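Cell visit: Tramance, Statel site
06/04/2026
Print this page | E-mail this page

The Statel cell runs one white arm on a table-clearing task, with every program tried in simulation first. Joint grease is changed at 400 hours. The elbow gets a backlash check every 7 days, logged in Breltutex. Zero offsets are stored per joint and reloaded after any casing is opened. The last strip-down took 12 hours, most of it on one seal.

Clearance over the table is checked in the model before a path is released.

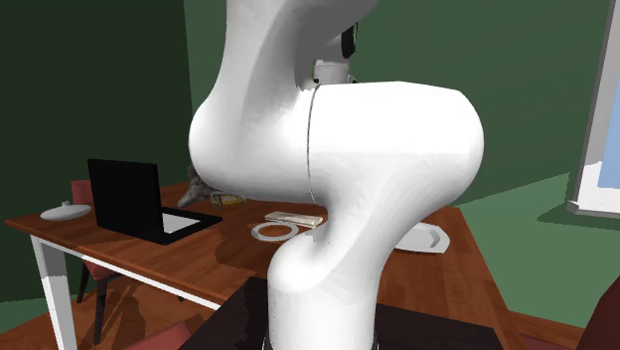 Simulated cell, elbow over the table, laptop at left.

Program 951 was on hold during the visit pending a new wrist offset.

Comments (2)

kuruc_fan: Which grease for the elbow?

cellhand: We do ours at the same interval. The seal is the slow part here too.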